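Clanora Guest Room Kettle Tray Set

Cilton hospitality supply / In-room / Welcome trays

Welcome tray for hotels, inns, B&Bs. One tray, one kettle, two sachet boxes, cord tidy. Everything arrives in a single carton, ready to put in the room. Black or oatmeal finish. Sold singly or by the case.

We've carried the Clanora for a while now and it's still our most reordered tray. Small places like it, bigger ones too. The new version is out since August, same footprint as the old one so your existing shelf or desk cutouts still work.

What's different on the new one
Kettle lid opens wider, easier to descale. Cord exits left or right. Rubber feet are now screwed in, the glued ones came off in housekeeping carts and we heard plenty about it. Sachet boxes lift out for wiping. Lip at the front is lower so guests can slide a cup off without tipping.

Where it fits
Standard desk, dresser top, minibar cabinet. Also fine in a suite lounge or a covered terrace room, as long as the kettle stays indoors and dry. Not rated for outdoor power, please dont run an extension out the door.

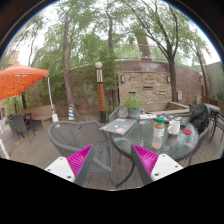

Specs
Kettle power: 900 watts
Kettle body: stainless steel, double wall
Shutoff: automatic, plus boil-dry cutoff
Cord length: 80 cm, tidy included
Tray: molded, wipe clean, no seams
Base: 360 swivel, lockable to tray
Finish: black, oatmeal
Plug: US three prong

Lockable means the base clips down with the key supplied. One key fits every tray in your order. Spare keys are on the parts page, order a couple, they go missing.

In the box
Tray, kettle, swivel base, two sachet boxes, cord tidy, base key, care card. Cups, spoons, tea and coffee not included. If you want cups see the Cilden range, those sit in the round recesses without sliding. Most other cups fit, very wide ones wont.

Case pricing
Single trays ship at list price. Case price starts at one full carton of 7. Orders over 300 trays go to the contract desk, they'll quote freight seperately and can split delivery by floor or by building. Mixed finishes OK in a case, tell us the split in the order notes.

Logo printing
Front lip or left corner, one color. Send vector art. Proof comes back by email, nothing is printed until you sign off. Printed trays are non returnable. Kettles can't be printed.

Cleaning and care
Tray: damp cloth, mild soap, dry off. No dishwasher. Kettle: never submerge. Descale monthly in hard water areas, white vinegar or citric acid both fine, rinse twice. The scale filter pulls straight up and goes in the cutlery basket. Replacement filters come in packs, see parts.

Tell housekeeping to empty the kettle between guests. It's on the care card, card can be taped inside the cart.

Works with
Ardeleanu drawer insert (black only)
Cilden cups and saucers
Cilton wall bracket, small
Older Clanora lids do NOT fit the new kettle. Check the sticker under the base before ordering parts. New version has a green dot.

Shipping
In-stock finishes leave the warehouse next business day. Order by noon. Anything in after that on a Friday goes out Monday. Liftgate on request, add it at checkout, drivers won't arrange it on the spot.

Questions we get

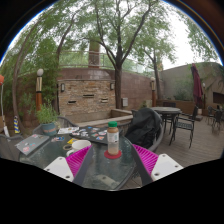 Can I buy the kettle without the tray?
The kettle and base are sold as a set on the parts page, in both finishes. You'll still get a base key with it, but the base only locks if it's clipped to a Clanora tray.

How long is the warranty?
Two years on the kettle, one on the tray. Keep the packing slip, we need the order number off it. Scale damage isn't covered.

Do you sell samples?
One per property at case price, shipping extra. Use the sample form and pick a finish.

Add to quote / Download care card / Parts for this item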